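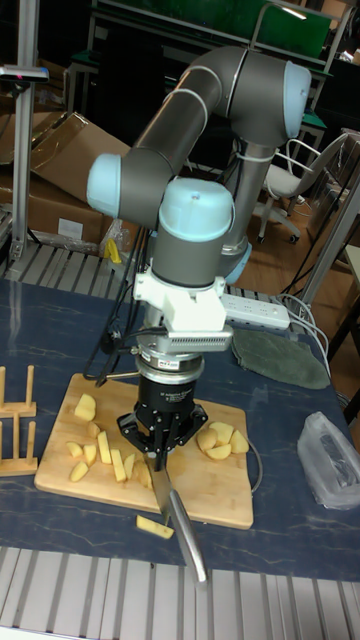
Chapter 7
Noise Between Neighbours

7.1 Introduction

Disputes about noise are among the most common disagreements between people who live close to one another. They arise in flats, in terraced houses and in detached homes with large gardens, and they often begin with something small: a door, a radio, a dog left alone in the afternoon. This chapter considers how such disputes start, how they grow and which steps are open to the parties before a court becomes involved.

The chapter should be read together with Chapter 6, which deals with boundaries and shared walls. Terms printed in bold in the original case papers are explained in the glossary.

7.2 The Contreras Street case

Ilídio and Deolinda Bragança had lived on the upper floor of a building in Contreras Street for many years when Américo Correia bought the flat below. In August he installed a ventilation unit on the rear wall, 240 centimetres beneath the couple's bedroom window. The unit ran from early evening until after midnight.

Mrs Bragança spoke to Mr Correia twice on the stairs. He replied that the unit had been fitted by a qualified firm and that the building rules did not forbid it. Both statements were correct. The couple then began a written record of the hours at which the noise could be heard, and sent a copy to the managing agent, Madalena Bettencourt.

Ms Bettencourt did not rule on the complaint. She invited both households to a meeting and asked each to state what they needed – quiet after ten o'clock in one case, a dry kitchen in the other. A timer was fitted the following week at a cost of 200 euros, shared equally. The file was closed without a hearing.

7.3 Points arising

The case raises several matters that recur throughout this chapter. A lawful installation may still cause a nuisance. The hour at which a sound occurs can matter as much as its volume. A written record carries more weight than memory, provided that it is kept at the time and in plain terms.

Students should also note the part played by the managing agent. Her powers under the building rules were limited, and she could not have ordered the removal of the unit. Section 7.4 sets out the difference between an agent's duty to pass on a complaint and the power to decide it.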